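December 31, 2022

Last session of the year. Ayten had the remote from nine until lunch and I took over after that. We are still in the simulator, one block on the table, teaching the arm to pick it up and carry it over to the back table.

She did 12 good demonstrations to my 7. I keep coming in too fast at the end and then correcting, and the corrections get recorded along with everything else. Oğuzhan wants those runs thrown out. I would keep a few – the arm should see someone recover from a bad approach. We left it for February.

The Lustgate people want 900 runs before they look at it again. At our pace that is a long winter.

My wrist is sore from the controller. Moved the chair up, which helped a little. Backed up the files twice, shut everything down at 6 and walked home. Soup, then bed before midnight if the neighbors allow it.

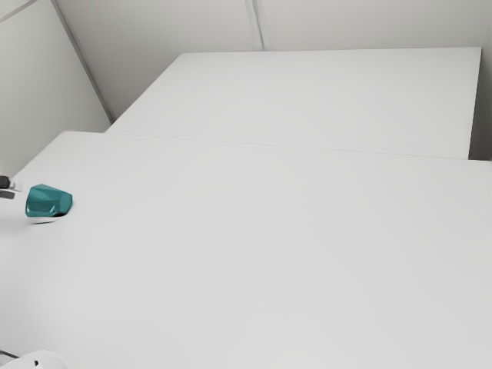 The teal block on the front table, simulator view.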